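Werkstattbuch Podum – Greifer / Handgelenk
2018-07-23 · eingetragen von Mareike Hamann
3 Kommentare · 0 mal geteilt

Schon wieder Abbruch beim Flaschengreifen. Lauf über Nacht gestartet, heute früh stand der Arm in Schutzhalt, Meldung »Greifkraft unplausibel«. Log hört bei Zyklus 3,451 auf (Zähler schreibt das Komma englisch, immer noch nicht umgestellt, Kai weiß bescheid). Danach nur noch Herzschlag vom Controller, sonst nichts.

Erst gedacht: Kabel. Stecker am Handgelenk gezogen, Kontakte angeschaut, wieder rein, Zugentlastung nachgesetzt. Wackeltest von Hand im Stillstand – kein Aussetzer. Also nicht Kabel, oder zumindest nicht nur.

Dann Kraftkurve von Kai rausgezogen. Soll beim Schließen sauber hochgehen und stehenbleiben. Tut sie am Anfang auch. Später kommt nach dem Kontakt ein Knick, dann sackt der Wert durch, der Regler zieht nach, wieder Knick. Sägezahn. Bei den letzten 100 Zyklen vor dem Halt fast jedes mal.

Uwe meint Schlupf in der Spindel, ich meine Nullpunkt. Beides geprüft:

– Spindel: Spiel fühlbar, aber innerhalb dessen was Wendt uns im Februar ins Protokoll geschrieben hat. Madenschraube war fest.
– Nullpunkt: daneben. Greifer offen, nichts drin, Sensor zeigt trotzdem Last. Nach Neustart weg, nach einer Weile wieder da. Drift also.

Hazel hat parallel in der Konfig gesucht und gefunden, daß das automatische Nullen vor jedem Griff seit dem Update auf Zultent 6 aus ist. Steht in keiner Änderungsnotiz. Vorher war es an und hat uns die Drift einfach weggerechnet, deswegen ist das nie aufgefallen. Der Sensor driftet vermutlich schon viel länger.

Sicherheit, wichtig: Als der Arm im Schutzhalt stand, hat Danica die Quittierung gedrückt und der Greifer ist sofort aufgegangen. Darf er nicht. Nach Quittierung muß er halten bis Freigabe kommt. Ihr ist nichts passiert, Hand war am Pult. Trotzdem: bis das geklärt ist quittiert keiner, wenn jemand anders im Käfig ist oder was über der Kante hängt. Zettel klebt am Pult. Verhalten zweimal nachgestellt, einmal ging er auf, einmal nicht. Das gefällt mir garnicht.

Stand jetzt:
Auto-Null wieder an. Kraftgrenze auf 100 % der alten Vorgabe zurück, die hatte jemand runtergesetzt. Geschwindigkeit bleibt reduziert. Erste Griffe mit Plastikflasche von Hand angestoßen, ich am Not-Halt, Uwe an der Kurve. Kurve sah ordentlich aus, kein Sägezahn. Sind aber viel zu wenige um was zu sagen. Kein Nachtlauf bis auf weiteres!

Offen:
– Ersatzsensor bei Prarnidley anfragen (Uwe). Lieferzeit??
– Quittierlogik: Kai schaut ob der Ausgang nach dem Halt kurz abfällt. Oszi mitnehmen.
– Drift über Temperatur aufschreiben, warm und kalt, Greifer leer. Mach ich.
– Hazel schreibt die Konfig-Unterschiede alt/neu raus, kommt hier ins Buch.

Nachtrag: Ausgang gemessen, beim ersten Versuch nix zu sehen. Triggerschwelle war falsch eingestelt. Kai wiederholt das mit meiner Sonde.

Kommentare (3)
Uwe Reuter: Spiel an der Spindel würd ich trotzdem im Auge behalten.
Kai Ehlers: Zähler stell ich um, versprochen.
Danica Oravec: Zettel bitte größer, den übersieht man.

Werkstattbuch Podum · nur intern · Kontakt: Mareike Hamann · nach oben
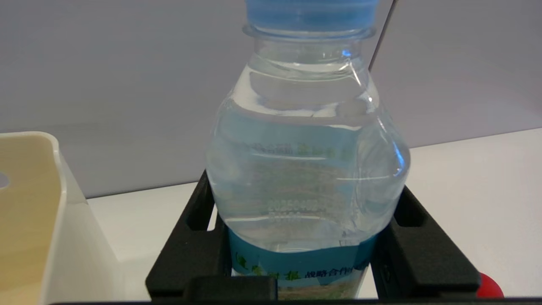 Wasserflasche im Greifer, Blick vom Handgelenk.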